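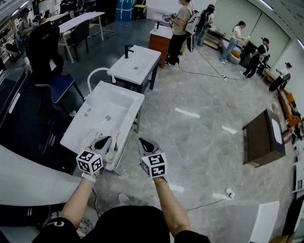

According to Reinaldo Mendonça, a washbasin ought to be chosen from underneath, with the bowl hidden and only the waste outlet, the trap and the wall connection in view. Most of the complaints he was called out to had been built in before the faucet was first opened: an outlet set too far from the stack, a drawer cut around a pipe that then had to be moved, an overflow passage that met a drain fitting with no opening to receive it.

Chapter 4
Basin Drainage and the Water Seal

4.1 Scope of the chapter

Chapter 3 dealt with the supply side: pressure, valves, and the sizing of hot and cold branches. The present chapter deals with what happens to the water once it has left the faucet. It covers the bowl, the drain fitting, the overflow, the trap, and the short horizontal run to the vertical waste pipe. Showers and floor drains are left to Chapter 5, as their traps are harder to reach and are sized on a different basis.

The supply side works under pressure. The drain side works under gravity and at close to the pressure of the room. This difference governs nearly everything that follows. A supply pipe may rise, fall, and turn corners with little effect beyond some loss of pressure. A drain pipe must fall all the way, and the air inside it matters as much as the water.

We use the term "basin" for the bowl alone and "vanity" for the bowl together with its cabinet. Manufacturers are not consistent on this point. The Mundley catalog, used for several of the worked problems, calls both of them "units," and the reader should check the drawing before taking a dimension from the table.

This site uses cookies to remember your reading position and measure visits. Accept all | Manage settings

4.2 The bowl and its outlet

A bowl empties at a rate set by the depth of water over the outlet, the size of the outlet, and the resistance of whatever is fitted in it. Crossbars, pop-up stoppers, and hair catchers all reduce the free area. A shallow bowl is therefore slow to empty for two separate reasons: there is less depth to drive the flow, and the flat floor leaves a thin film that moves toward the drain only if the slope is adequate. Soap and toothpaste settle out of this film. A bowl that looks level from the front should still fall toward its outlet from every side.

The overflow is an opening below the rim that leads through a hidden passage to the drain fitting. Water entering it joins the waste below the stopper, so that a closed stopper does not block it. Two points are often missed. First, the overflow does not have to match the full output of the faucet to be of use; it delays a spill, and in many bowls that is all it does. Second, it admits air to the drain while the bowl is emptying. A bowl without an overflow may gurgle or drain in pulses, and it needs a drain fitting made without side slots. If a slotted fitting is used on such a bowl, the slots open onto nothing useful and become a path for leaks.

4.3 The trap

A trap is a bend that holds water after the flow has stopped. The held water blocks the passage of sewer gas into the room. Its effective depth, called the seal, is measured from the crown weir down to the top of the dip, and not from the bottom of the bend. In this book the seal for a basin trap is taken as no less than 2 inches and no more than 4 inches. A shallower seal is easily lost. A deeper one slows the flow and collects solids.

A seal can be lost in several ways:

Self-siphonage. The discharge fills the trap arm, and the moving water pulls the seal after it.

Induced siphonage. Discharge from another fixture passes the branch and lowers the air pressure in it.

Back pressure. Air is compressed ahead of a falling slug of water and pushes the seal up toward the bowl.

Evaporation. The fixture is not used, and the seal dries out.

The first three are matters of venting and are treated in Section 4.4. Evaporation cannot be prevented by venting. Solange Magalhães, whose notes on a guesthouse at Zonau are used in Problem 9, recorded smells in the top-floor bathrooms at the start of each season and none after the rooms had been occupied. The drains had been inspected for cracks. Running each faucet for a short time would have restored the seals.

4.4 The trap arm and the vent

The trap arm runs from the trap to the vent connection. It should fall steadily, but the total fall along its length should not exceed its own inside diameter. If it does, the vent opening drops below the level of the weir, air can no longer pass freely over the water, and the arrangement begins to act as a siphon. Students tend to assume that more slope is always better – on a trap arm it is a defect.

Length and slope must therefore be settled together. Where a vanity is moved along a wall during remodeling, the old vent is often left where it was and the arm is simply extended. The bowl may drain well, and the fault may show itself only as a faint smell. Before any numbers are worked out, the student should sketch the arm in side view, mark the weir and the vent opening, and draw a level line from one to the other.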